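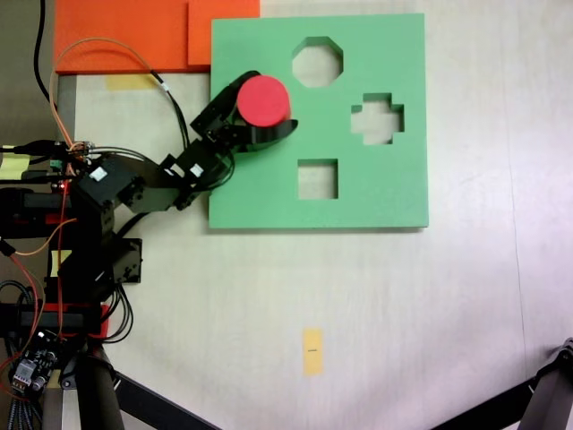 Pause before release, red cylinder

Sat 26 April. Aranka and me in the morning, Abbas joined after lunch to go through the logs.

Picked up the Vlad policy where we left it in February. Same demonstrations, same weights. The only change is at run time: once the gripper is over the green board, the arm stops, throws away the rest of the action chunk it was working through, takes a new observation and plans again from there. Before this it played each chunk to the end no matter what.

Why I wanted to try it: in the February logs the arm often did a decent approach and then let go while still finishing a motion planned from much farther away. Boglárka spotted it when she plotted the wrist commands against the time of the last observation. The worst releases were the ones with the oldest observation behind them.

Procedure
Board position fixed against the tape for the whole session. Orange panels stay behind the board as before. Home the arm, run the policy, save the log, reset by hand. Alternate pause on and pause off so that servo heating doesn't land on one setting only. Nine runs per setting.

Results, red cylinder only
Pause off: 2 good releases out of nine.
Pause on: 4 good releases out of nine.

Too few runs to claim much. It goes in the direction we expected and the misses look different. With the pause off they scatter. With it on, the missed releases were mostly short in the same direction, toward the base, so I suspect the wrist calibration more than the policy. Zsolt has the calibration script on the Cladby machine and will rerun it.

The pause itself isn't free. The arm sags slightly while it holds, and the new plan starts from the sagged pose. Aranka suggests holding the last commanded pose in the observation instead of the measured one. I don't like feeding it a pose that isn't true but it is a short test, so we'll do it.
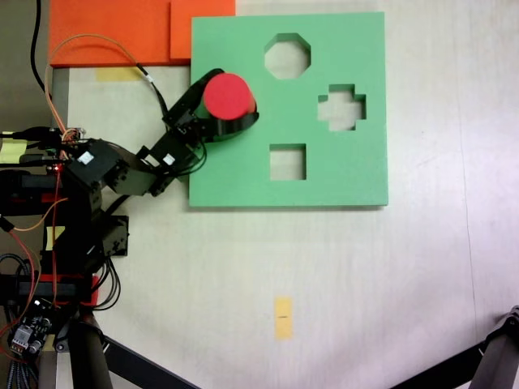 Could we get the same gain by just using shorter chunks everywhere?

Shorter chunks made the approach jerky when Lilla tried them in February, and the grasp got worse, so for now we replan early only over the board.

To do
- calibration rerun (Zsolt)
- commanded pose vs. measured pose, pause on
- repeat both settings with the cross piece
- log the time of the discarded chunk, it is missing from today's files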